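Stimmont Technical Institute
Electrical Installation, Level 2
Handout 4: Small Distribution Enclosures – Parts, Inspection and Mounting

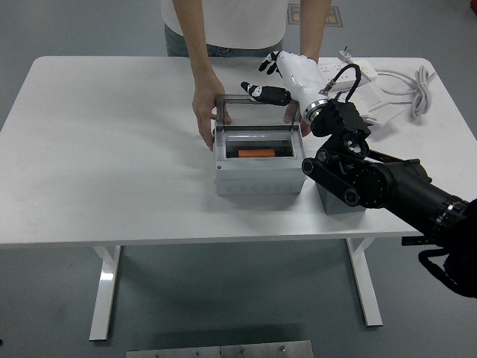 Students are expected to have read the chapter on protective devices before this session. The practical work concerns the enclosure itself: the plastic housing, the lid, the inner panel and the openings through which cables enter. Circuit design and load calculation are covered in Handout 6 and will not be assessed here.

1. Purpose of the enclosure

A distribution enclosure keeps live parts out of reach, protects the devices inside from dust and accidental impact, and holds them in a fixed position so that they can be operated and identified. A housing that is cracked, poorly closed or left with open holes no longer does this, even where the wiring inside is sound. Inspectors look at the housing first, and students should form the same habit.

2. Names of the parts

The following terms are used in the written test.

Base: the rear part of the housing, which is fixed to the wall or panel and receives the mounting rail.

Inner panel: the plate that covers the wiring and leaves only the operating faces of the devices accessible. It has a rectangular opening for this purpose. In some older texts it is called the dead front.

Lid: the outer cover. On many small enclosures it is hinged and transparent or tinted, which allows the position of a switch to be read while the lid is closed.

Knockout: a thinned area of the wall, usually round, that can be removed to admit a cable or conduit. On the light gray enclosure used in this unit the knockouts form a row along the front face as the box lies on the table.

Blanking plate: a strip that closes any unused part of the opening in the inner panel.

3. Bench inspection

All inspection is carried out on a box that is not connected to any supply. Place the enclosure on its back on a clear part of the table. Hold the base with one hand whenever the lid is being moved, as a light housing will slide.

Open the lid through its full travel and close it again. It should move evenly and latch without being forced. Examine the hinge points for white stress marks, which indicate that the plastic has been bent beyond its limit. A lid that has been pulled sideways will often close on one side only.

Check the inner panel next. The screw holes should be clean and the panel should sit flat. Any gap between a device and the edge of the opening must be closed with a blanking plate. Confirm that the device can be switched through its full range without touching the panel.

Finally, look over the knockouts. Those not in use must be intact. A knockout removed in error is to be closed with a listed plug; tape is not accepted.

4. Removing a knockout

Remove the inner panel and any device before starting. Support the wall of the box from the inside with a wood block. Work from the outside, using a blunt tool and light blows near the edge of the circle. Trim the remaining edge with a file and fit the cable gland before any cable is drawn through. Students working with the Girkix range should note that its knockouts have two rings. Remove the inner ring for the smaller gland, or both rings for the larger. The Tivell boxes have a single ring.

Safety glasses are worn throughout this step, including by those observing.

5. Mounting and closing

Mark the fixing points with the base held level. Tighten the fixing screws by hand – a power driver will distort the base, and the lid will then fail to latch. Fit the rail, then the device, then the inner panel. The lid is closed last and remains closed when the box is left unattended.

6. Assessment

Each student will inspect one enclosure and submit a signed record sheet. The sheet must identify the product, state the condition of the lid, panel and knockouts, and list any fault found. Work is done in pairs, but records are individual. Two attempts are permitted. Sheets are to be left in the tray outside the Lahlou Workshop by 12 June 2022.

Reading for the next session: Handout 5, Cable Entry and Strain Relief. Students who missed the April safety briefing must complete it before using the bench supplies.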